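Care of Cloth: How the Bandgate Linen Room Teaches Folding

The linen room at Bandgate occupies the north side of the ground floor, between the laundry and the loading door. It has served the residence since 1993 and today supplies 438 beds, the dining hall and two guest apartments. Most residents know it only by what leaves it: sheets squared on a shelf, napkins in even stacks, table covers that open flat when they are needed.

The work behind those stacks is the subject of a short course, first offered in March and now open to all household staff. The course lasts two mornings. It requires a table at hip height, a piece of cloth and enough elbow room to work without reaching over a neighbor.

Participants begin with a single square of plain cotton. It is dropped on the table and must be brought to a flat state before any fold is made. The department considers this the most important part of the training. A cloth folded over a hidden crease will hold that crease for as long as it is stored, and pressing it again costs more time than smoothing it at the start.

The method taught is known within the house as the Poren fold, after the storage cabinets for which it was devised. The shelves of a Poren cabinet are shallow, and a cloth folded in the ordinary manner extends past the front edge. The cloth is therefore brought in half, then in thirds, with the folded side facing the door. Staff who came to Bandgate from the Lidcombe residence will remember a similar fold made in quarters. Both are acceptable for napkins. Only the first is used for table covers.

Color has a practical place in the instruction. White cloth shows stains well but hides shallow wrinkles under strong light. A darker or brighter cloth on a pale tabletop gives the eye a clear edge to follow, and learners find the corners sooner.

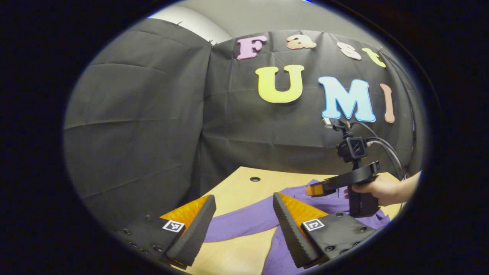 How should a crumpled cloth be opened before it is folded?

Find one corner and lift it clear of the heap, then follow the hem to the next corner. Hold both, raise the cloth gently and lay it down away from you. Smooth from the center toward the edges with a flat palm.

Larger pieces call for two people. Each takes two corners, and the pair step back until the cloth is level. The person nearer the cabinet makes the first fold and keeps hold of the finished edge. Covers ordered from Zamudio, which are heavier than the rest of the stock, are always handled this way and are stored on the lowest shelf.

Finished stacks are kept to a height that one person can lift with both hands. Cloth that fails inspection is returned to the laundry with a paper slip noting the fault. Household staff may register for the next course at the linen room desk during regular hours.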